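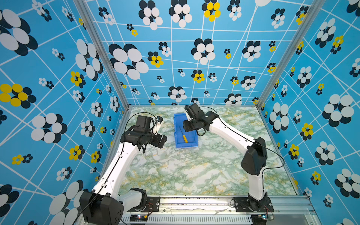

Does the color go all the way through, or is it just on the outside like paint on a fence? Ghislain Friesen wrote that in a letter to this page, and it is such a good question that the whole page is going to be about it!

So let's talk about yarn, and how it gets to be red or green or that wonderful bright orange you only see on knitted hats.

Start with the sheep

Most wool is a creamy white when it comes off the sheep. Some sheep are brown or gray or almost black, and their wool can be spun just as it is, but you will never meet a purple sheep. For purple, you need dye.

Dye is color that can get inside a fiber. A fiber is one tiny hair of wool or cotton, and a piece of yarn is lots and lots of them twisted together. Paint mostly sits on top of things and dries there. Dye is much sneakier! The bits of color are so small that they float through the water, slip into the fiber and hold on.

Now back to Ghislain's question. If the yarn stays in the dye pot long enough, the color goes all the way through. Take a bit of colored yarn, untwist it and look at the middle. If you find a pale streak in there, the dye didn't reach that part. (Some dyers do that on purpose, and it looks great.)

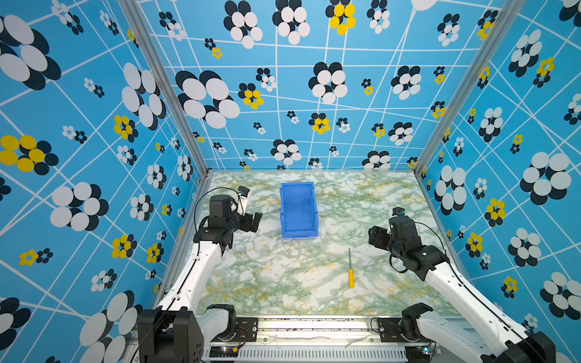
Blue walls, a blue bin and a patterned tabletop.

Where dye comes from

People have been dyeing cloth for more than 3000 years, and for most of that time they got their colors from plants, bugs and even sea snails. Madder root gives red. Indigo leaves give blue. Weld, a tall skinny plant that looks like a weed, gives a yellow so bright it almost hums.

A funny thing about indigo is that the cloth doesn't look blue when it first comes out of the pot. It looks yellowy green! Then the air gets to it, and it turns blue while you stand there watching. I have seen it over and over and I still shout every time.

Today a lot of dye is made in factories. It comes as a powder, and the same recipe gives very nearly the same color each time, so a knitter can buy the blue she liked last year. Powdered dye is a job for grown-ups, who wear gloves and a mask so they don't breathe it in.

The helper with a strange name

Many plant dyes wash out unless they get some help. The helper is called a mordant (say MOR-dunt). It comes from an old word for "biting," and you can think of it as something that grabs the wool with one hand and the color with the other. The one most dyers use is called alum. It is a white powder, and it goes into warm water with the wool before the color does. 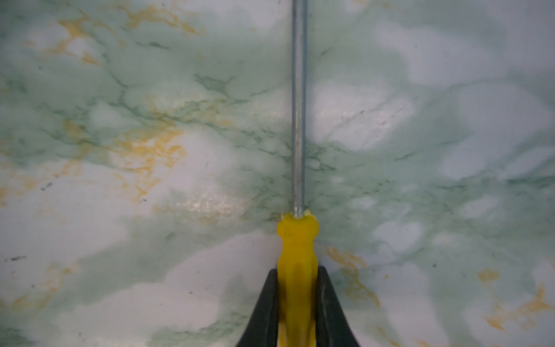 What is a dye lot?

Look at the paper band around a ball of yarn and you may find a number marked "lot." All the balls with that number were dyed together, in the same pot, on the same day. My favorite yarn, Tidano, is dyed by hand with 48 balls to a lot. The next lot might be a tiny bit darker. You wouldn't notice with the balls on a shelf, but in the middle of a sweater you would see a line right across your tummy!

I know because I did it. I started a Fraser cardigan in April, ran out of green, and bought more without checking the number. One sleeve is still a different green, and I wear it anyway.

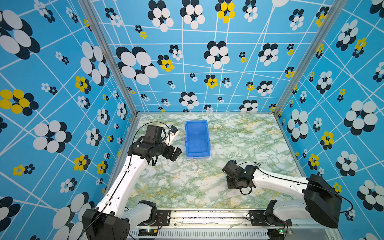
Yellow and white flower shapes on sky blue.

Try it yourself: onion skin yarn

You will need a grown-up for the hot parts. Save the dry, papery skins from 10 yellow onions and find some white wool yarn, tied in a loose loop.

Put the skins in an old pot with plenty of water. Ask your grown-up to simmer them for an hour, then scoop the skins out. Wet the yarn in warm water, slide it in gently and let it sit over very low heat for another hour. Don't stir hard, or the wool will turn to felt. Let everything cool, rinse the yarn and hang it up.

You might get gold, or orange, or a toasty brown. Try 3 different loops and take them out at different times to see how the colors change. Onion skins will color wool even without alum, so they are perfect for a first try.

Liette Caron
Nov 3, 2019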